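How to Sort a Mixed Box of Clock and Appliance Parts

Start with a clear table and a light-colored towel. Small parts bounce on bare wood, and a towel stops them from rolling off. Tip out a handful at a time. A full box of over 200 pieces is too much to look at in one go.

Pull out anything rusted through, bent or stripped and put it in a can for scrap. Then make rough piles: screws, washers, springs, gears, everything else. Don't measure yet.

Once the piles are done, move the gears and other odd metal parts into a divided tray, one kind to a cell. Keep parts that came off the same machine next to each other — you will want them together later.
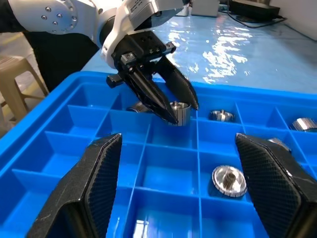 Faustino Robles wrote in to say he skips the rough piles and sorts by thread size from the start, with a nut of each size glued to a board as a gauge. That works well if most of what you have is screws. For mixed boxes I still do the piles first.

Label each row with masking tape and pencil. Ink fades, and pencil can be erased when you change your mind. I write the machine first and the part second, so "Foditz mixer, drive gear" and not the other way around.

Wipe steel parts with a drop of light oil before they go away for long. I did my last batch in December and the shed in Urndale gets damp.

Put the tray on a flat shelf. If it has no lid, cut a piece of cardboard to fit and tape it down along one side.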